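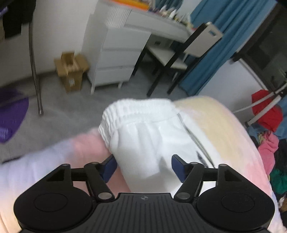 Wrist view, waistband grasp, white garment on the plush blanket.

Garment folding from handheld demos: waistband-first vs. hem-first

pleatgrad
Posting a result that I'd like people to poke at. We trained two folding policies on the Skorkano demo set, same architecture, same image encoder, same action chunking. The only difference is the annotation used to pick the first grasp. Policy A uses demos where the operator takes the garment at the waistband. Policy B uses demos where the operator takes it at the hem. 1507 demos in total before filtering, 1338 after we dropped the ones with tracking loss. Garments are trousers, shorts and skirts with elastic or drawstring waists.

A beats B on every garment class we tested. The gap is largest on shorts. Frame at the top is from the A split: both pads on the fabric, bundle between them, elastic edge to the upper left. That gathered edge is what I think the encoder is picking up.

torque_ledger
How did you filter on tracking loss? If hem grasps start lower and closer to the bed surface, the camera sees mostly blanket, and a plain fleece blanket gives the SLAM very little to work with. You could be throwing out the hard hem demos and keeping the easy ones, or the other way around.

pleatgrad
Threshold on reprojection error, same for both splits. B lost more demos than A. I subsampled A to match B before training, so the counts are equal, but you're right that this doesn't address which demos were lost.

torque_ledger
Then the split sizes match and the distributions don't. I would rerun with the filter off for both and accept the noisy poses.

Seamline9
The room helps more than people think. In the posted frame you have a box, a chest of drawers, a desk with small items along it, a chair, a drying rack. Plenty of corners for the tracker. Tilt the wrist down toward a hem and most of that leaves the view. I've had the same trouble in the Tillotham setup, where the walls are bare, and we ended up putting patterned tape on the floor.

kv_marrow
I don't agree with the encoder explanation. A thick elastic waistband is mechanically easier to hold. It bunches between flat pads and stays there. A hem is one or two layers of thin cloth and slips out. You could get the same result with a blind policy that is told where to close.

pleatgrad
We logged slips. With slips removed, A is still ahead, by less. So some of it is mechanics and some isn't. I can't separate it further with what I have.

kv_marrow
Removing slips after the fact is conditioning on the outcome. The B trials that survive are the ones where the hem was easy to find. Swap the pads for something with higher friction and run B again.

pleatgrad
Fair. We have 2 sets of pads, the flat blue ones and a softer molded set. I'll run B on the molded set.

ostrava_lint
Has anyone looked at the Ninov baseline for this? It predicts a keypoint on the waistband and a keypoint on each leg opening, then picks by visibility. On a crumpled start it chose the waistband most of the time without being told to, at least in my copy.

Seamline9
Yes, but the keypoints were labeled on fixed overhead images. From the wrist with a fisheye the leg openings are either folded under or out near the border where everything bends. I retrained it on undistorted crops and it was still poor until the gripper was nearly touching the cloth.

ostrava_lint
Did you keep the periphery? Undistort and crop and you lose the context you said was helping.

Seamline9
It helps the tracker. The keypoint head doesn't need the chair.

torque_ledger
I'd be careful with that. Background in view correlates with wrist pitch, and wrist pitch correlates with grasp type. A policy fed full frames can learn "furniture visible, so this is a waistband grasp" and never look at the garment. Mask everything past the bed edge and see if A keeps its lead.

pleatgrad
That one I can do cheaply, at test time first and then with retraining. The Pavliuk segmentation model handles bed edges well enough, although it sometimes merges piled clothes with the blanket.

kv_marrow
Test-time masking alone will hurt both policies and tell you little. Go straight to retraining.

pleatgrad
Queue as it stands: filter off for both splits, molded pads on B, masked retrain of A and B. 9 seeds each for the retrain, fewer for the others, depending on how much of the cluster I get in August.

ostrava_lint
Please log the time from approach to first contact as well. In my runs the hem policy hovered a lot before closing, and success rate hides that completely.

pleatgrad
Already in the logs, never plotted. Will add it to the same post — probably as a histogram per garment class.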